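5.2 A failure we learned a lot from: the stalled rim grasp 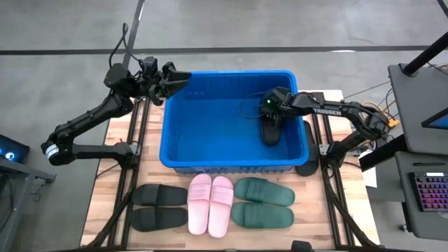

Figure 3. Two-arm sandal sorting at the Festbridge bench. Shoes are picked from the blue bin and laid out as pairs on the tabletop.

Most of our failed runs were plain missed grasps, and those are easy to recover from. The one we found most exciting to chase down was different. Over 500 runs of the Rendia policy, the right arm stalled against the bin wall 4 times, each time while reaching for a shoe close to that wall. The fingers closed on the strap and the rim together, the motor current climbed, and the policy kept asking for more lift. In 2 of these runs the bin slid far enough to push finished pairs out of place, so the layout was scored as failed even though every shoe had been sorted correctly!

The cause was in our safety layer. Clindis, our current monitor, averaged its readings over 100 control steps, and a short, hard squeeze got smoothed away before it could trigger a stop. We now check the peak value as well, and open the gripper before backing the arm off. We repeated the wall-side trials in April with this change and saw no further stalls, though a black shoe lying flat against the wall is still a hard pick.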